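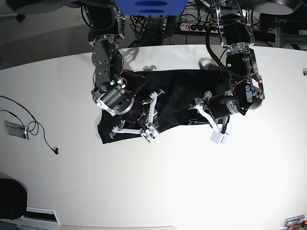
Trenow finger kit, service set for two-arm fabric cells. Everything you need to swap the fingers on both grippers and get the cell folding again. White plastic fingers, angular pattern, fits the black cylinder motor body. Clamp blocks sold seperately. Dark cloth on a white table is what we set up on — a fold that slips is easy to spot, and black fabric creases like that show up fine under normal room light.

What's in the bag
Fingers, 6 pcs
Bracket bolts, 30 pcs, plus thread lock
Cable clips for the wrist wires

Fitting
Power off at the strip first. Arms parked, cloth off the table. Undo the finger bolts, pull the old finger straight out, don't twist. New one in, bolts finger tight, close the gripper on scrap fabric, then torque. Check the wires by the wrist — they need slack thru the full bend. Re-zero both grippers before you run anything.

Upkeep
Wipe tips every 200 folds. Replace at first crack. Ours went nearly 2,419 cycles on the bench at Drotia, heavy denim will get you less.

Notes
Does not fit the older Skestetti body, ask for the adapter. Loose bolts are the usual cause of drift, check them before calling.

Parts and returns: Nisreen Jaber. Setup help: Ayman Hattar, mornings only. Next batch ships in September, back orders go out frist.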